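Desktop computer interior

The interior of a desktop computer comprises the main circuit board, the processor, memory, power supply, drives and connecting cables, all held in a metal case commonly called a tower. The layout follows conventions that allow parts from different makers to be fitted together and replaced one at a time. This article forms part of the Paiva reference series on household and office equipment.

Case and access

Most towers open on one side. For service work the case is usually laid flat, with the removed panel facing up, so that the motherboard lies level and loose screws do not fall behind it. Ventilation holes in the metal walls let air pass through. Drives are mounted in cages or bays, often with plastic clips or latches that release without tools.

Motherboard and processor

The motherboard is a flat board, traditionally green, to which all other parts connect. The processor sits in a socket and is covered by a metal heat spreader. In normal use a cooler is fastened over it; with the cooler removed, the processor and its socket are exposed. Lettering printed on the board, such as FAN_CPU beside a small header, shows where certain leads attach. Capacitors and chokes near the socket smooth the current reaching the processor. 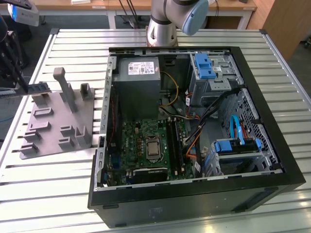
Motherboards with the processor in its socket and the memory slots close by.
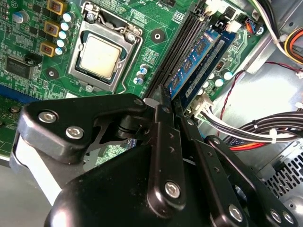 Memory

Memory modules stand upright in long, narrow slots near the processor. A clip at the end of the slot locks into a notch in the module -- pressing the clip outward frees it. Modules are keyed so that they fit in one direction only. Boards with 2 slots often accept a single module, though matched pairs are preferred.

Power and cables

The power supply converts wall current to the lower voltages used inside the case. Bundles of colored wires carry these to the board and drives, while thin SATA cables carry data. In his service manual for Bralto, Horácio Veloso advises waiting 10 minutes after unplugging a computer before touching its internal parts.

See also: Computer case; Hard drive; Power supply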